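The Hand on the Other Side

Reading time: 3 min

Dalva Marinho took the small controller in her right hand and waited for the arm to wake up.

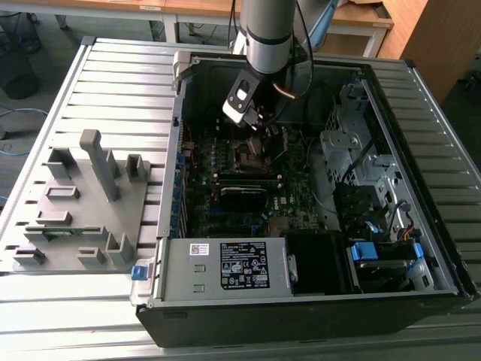 "Go slowly," said Gervásio Leite from his chair. "It copies everything. If you are nervous, it will learn nervous."

She was not nervous, she told him. She had repaired computers in Pickering for many years before Clandel hired her, and she knew the inside of a case as she knew her kitchen. But her kitchen did not have a delay. When she moved her wrist, the gripper moved its wrist one small moment later, like a shy cousin who repeats the prayer after the others.

The contract with Hosarik asked for 3,000 demonstrations. On the screen the counter showed 2,884. The number had followed her home every evening since February. She saw it on buses and on the price of fish.

She lowered her hand. The gripper went down toward the board. She stopped, breathed, and corrected to the left, less than the thickness of a coin.

"Why did you stop?" asked Gervásio.

"I always stop there."

"I know. Yesterday the arm worked alone for the first time, after you left. I watched it. It came down to this same place and it stopped."

"It had a problem?"

"No problem. It stopped, and then it went a little to the left, and it continued."

Dalva put the controller on her knee. She thought about her father, who taught her to solder at the table after dinner. He used to lift the iron and blow on his fingers before each joint, although his fingers were not hot. She did it too. Her sister laughed at her for it, and at her father before.

"Can you take it out?" she asked. "The stopping?"

"I can cut it from the data. Ituson will say it saves time." Gervásio rubbed his eyes. "Do you want me to cut it?"

She looked at the counter and she looked at her hand, which was already a little tired, and older than she remembered it.

"How long does it stop?"

"Three seconds."

"My father needed more," she said.

She picked up the controller again. The arm woke and followed her, down and down, and at the usual place they both waited.

Last updated: 11th September
46 shares | 9 comments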